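The basket came home with me from a church sale in Pliverley, the January we moved into the old place on Gatmont Road, and I paid far too much for it because Tincuța Mocanu was standing beside me saying I'd be mad to leave it. She was right, bless her. It's white wicker, or it was once white (these days I'd call it cream), and in the years since it has held bread rolls, knitting, seed packets and, for one long winter, every odd mitten in the house.

I've learned a bit about looking after wicker along the way, mostly from Slamet Yusof, who mends cane chairs in Faltombridge and will happily talk you through it over a pot of tea. Always turn a basket over before you buy it, he told me, and have a good look at the bottom, where the weave takes all the weight. Then run your thumb along the rim – slowly, so you catch any loose ends.
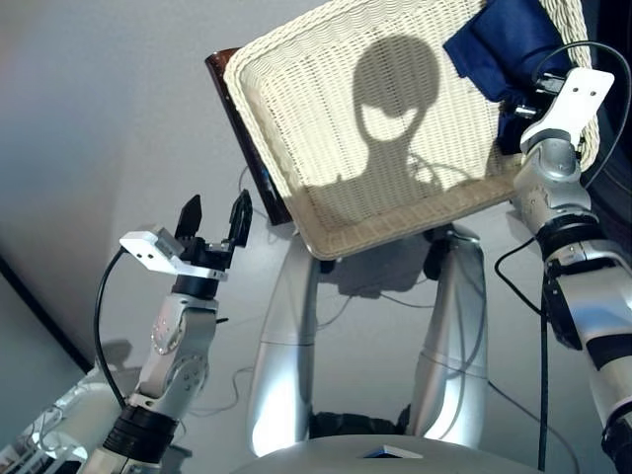 For the dust, a dry paintbrush works beautifully, the softer the better, and I like to follow the rows with it while the radio's on. Mine gets done at the start of spring, along with the curtains.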